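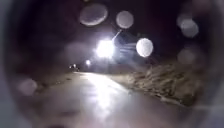
The patrol robot at the Eskola storage yard goes out at dusk and comes back before the first trucks. Trundico built it, and Hastevar, a two-person service shop, looks after it under contract. The technician who handles most of the visits asked not to be named and met us at the charging shed in December.

"People ask about the motors," she said. "The motors are fine. I spend my time on the front window."

The camera sits back inside the housing, behind a clear cover with a curved rim. On a wet night droplets settle on the cover, and any lamp ahead of the robot spreads into a wide glare. The path shines too, which the software has to sort out from the lamp itself.

"If the operator can still follow the path and see the verge, I leave it running," she said. "If the halo covers the turn, it comes in."

Her routine starts with the cover. She rinses it first – never a dry cloth, after one visit with grit left scratches – then blots it and puts on a thin coat of Vakex. The coat gets redone every 100 hours of running. The rim seal is checked at the same time, and she runs a fingernail along the lower edge, where the old one lifted.

"Water outside I can live with. Fog inside means the seal is done, and then I have the whole nose off."

That job takes 2 hours, most of it spent waiting for the inside to dry. The unit had 2753 hours on it when we visited, and its present seal had gone in 328 hours earlier.

She has asked Trundico for a deeper hood over the cover. A sample came in the fall, but it hid too much of the ground on the uphill stretch, so she took it off again. A shorter one is on order.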